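So Girden pulled the sweatshirt. Took them 2 days and a petition with 2,000 names on it, but it's off the site as of Saturday. I ordered one back in June, before I'd really read the back of it. Felt pretty dumb. 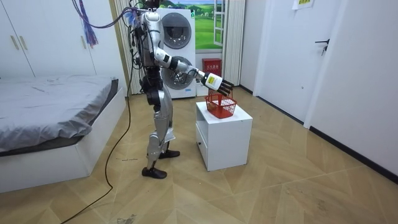
Can you still get your money back if you wore it?
Girden says any store will take it, tags or no tags. I got my 35 bucks at the Fakwood mall, no reciept.

The apology though – ugh. "We regret that some customers were offended." Come on. Drikberg did the same thing with those hats and everybody forgot in a month.
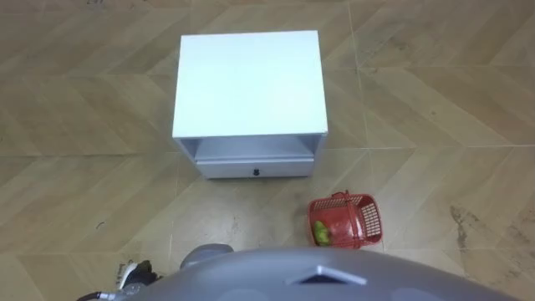 And the clearance racks still have them, at least at the Boateng outlet. Saw a whole row. Marked down, not pulled. So which is it?

Anyway emailed them agian. Will post if they anwser. 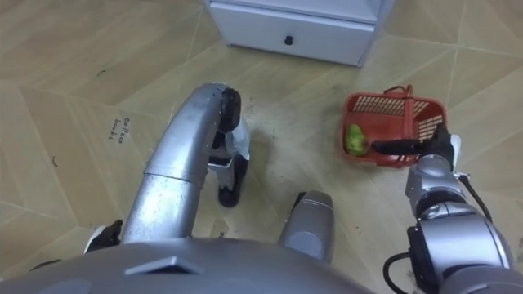

Red basket, white cabinet, tile floor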